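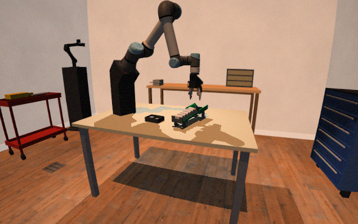

Drarkbridge Library to Extend Evening Hours Through the Winter

27th December

The Drarkbridge Public Library will remain open until 9 p.m. on four evenings a week beginning in the new year, the library board announced in a statement. The longer hours will apply at the main building on Ekanayake Street and at the Mostside branch. Both locations now close at 6 p.m.

The decision follows a survey of cardholders that opened in August. The library received 449 completed forms, and the most frequent request was for access to the reading rooms after the end of the working day. Parents of high school students also asked for a quiet place to study during the weeks before exams.

"The board is pleased to be able to respond to a request that residents have made in several past surveys," the statement said. "The new schedule will stay in place until the end of spring and will then be reviewed."

Under the new schedule, the circulation desk will be staffed until 8:30 p.m. After that time, visitors may continue to use the self-checkout stations, the public computers and the study tables. The children's room will close at 7 p.m. at both locations. Weekend hours will not change.

Funding for the additional hours comes from the library's operating budget and from a grant awarded by the Prendura Foundation. The grant covers evening staffing and the cost of heating and lighting the Mostside branch, where the boiler was replaced earlier this year. No increase in the library portion of the property tax has been requested.

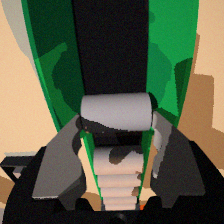 Parking and Transit

The parking lot behind the main building has 36 spaces, all of which will be free of charge to library visitors after 6 p.m. The gate on the north side will be locked at 9:15 p.m., and vehicles left in the lot after that time may be towed at the owner's expense. Visitors to the Mostside branch may use street parking, which is not metered in the evening.

The number 40 bus stops outside the main building and runs until 10 p.m. The library has asked the transit department to consider a later final departure from Mostside -- at present the last bus toward downtown leaves before the branch will close. A reply is expected before the new hours take effect.

Changes to Holds and Room Reservations

Items placed on hold will be kept at the desk for seven days, as before. Borrowers who are not able to reach the desk before 8:30 p.m. may ask for their items to be placed on the self-service shelf near the front entrance. Requests for the shelf must be made by noon on the day of pickup, either by telephone or through the online catalog.

Meeting rooms at both locations may be reserved for evening use by community groups and residents. Reservations are limited to two hours, and groups are asked to leave the rooms by 8:45 p.m. The large meeting room at Mostside is not available until repairs to its ceiling have been completed -- the smaller room on the same floor remains open.

The library has ordered 600 printed copies of the new schedule, which will be available at both circulation desks, at the town hall and at the senior center. A large-print version may be requested at either desk. The schedule will also be posted on the library's website.

Residents who wish to comment on the new hours may do so in writing at either location or during the public portion of the next board meeting.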